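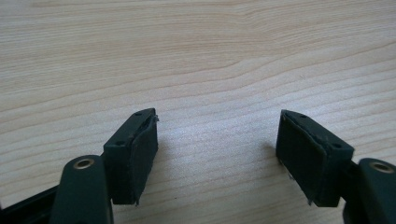 *The two fingers of the Konditley hand-held gripper, open over the tabletop, with the black pads on their inner faces.*

**Progress report on the Konditley gripper kit trial**
Drernham workshop, 3 July 2022

Thank you again for the patience you have shown with us since the grant came through in May. It has been a busy stretch, and I am happy to say that most of the news is good, though I do have one request to make further down and I would rather you saw it coming.

As you will remember, the grant of $2942 was meant to let us buy and try out the Konditley kit, with an eye to offering it later through the Clernska lending shelf, where small schools and repair shops can borrow tools they could never justify buying. We ordered 2 kits. Both arrived complete, and both went together with the printed instructions and one phone call to Ammann, the dealer, who were very kind about a question that was answered on the page I had skipped.

**What we have done so far**

We set ourselves 60 handling sessions and have finished them all. Each session used ordinary household things – mugs, sponges, clothespins, a roll of tape, that sort of item – picked up and set down by hand with the tool while we noted how it felt and what slipped. People took to it quickly. The squeeze is light, and even those of us with stiff hands could keep going for a good while before wanting a rest. I had worried that the green fingers would feel flimsy, being plastic, but I have grown quite fond of them.

**What is wearing**

The pads are the weak point. Both show light wear along their edges, and on the left finger the material has begun to lift and fray at the top, with little fibers sticking out. The right one has a small frayed bit near the bottom. We have kept using them as they are, and for soft or chunky items I can't say we noticed much difference. Thin, smooth things are another matter, and a plastic ruler gave us a good deal of trouble in the later sessions.

Ammann sells replacement pads in packs of 7, which is an odd number for a tool that takes them in pairs, and I have asked whether they would consider changing it. No answer yet. The glue they recommend wants a full night to set, so a borrower would need to be told that plainly on the card that goes in the box.

**What comes next**

We would like to put fresh pads on one kit, leave the other alone, and run the same set of items through both. After that the kits would go out to two borrowers from the Clernska list for a proper outing away from our own workbench. I am also rewriting the instruction card in larger type, with the squeezing advice moved to the front.

**Our request**

Would you be willing to let us move the money set aside for carrying cases over to spare pads and glue? The boxes the kits came in are sturdy enough to lend from, and the pads are plainly where the need is. A short note by email would be plenty, and we will hold off ordering until we hear from you.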